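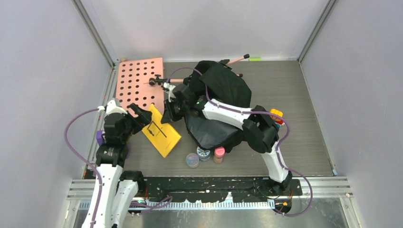
Tullio Benedetti wrote in to say that the combat rules in Dosville are fine as printed and that I misread page 5 when I called the initiative system broken. His group has played it for 2 years without a house rule.

I reread the page and he has a point about the wording. A player who passes keeps their token, and I had us discarding it. That changes the arithmetic a fair bit. With tokens kept, a party of four can hold back and act together at the end of the round, and the big monsters stop flattening everyone before the second turn.

I still think the encounter tables need work. The second printing lists 396 entries, and the wilderness section leans heavily on bandits. We played the Leone chapter in February and met bandits on three crossings in a row, by the dice. I have since swapped in the river table from Zudo, which uses the same spread of results and needs no conversion apart from the morale scores. Subtract one from each - anything already at the minimum stays there.

On components: the tokens in my copy are thin card and have begun to split at the corners. Wooden discs of the same width fit the tray if you take out the insert. I bought a bag of 500, far more than the game wants, and the spares now do duty as coins in Butent.

We start the Leone chapter again next session with the passing rule played correctly. I'll keep a log of turn order for each fight and post the numbers, along with the altered river table.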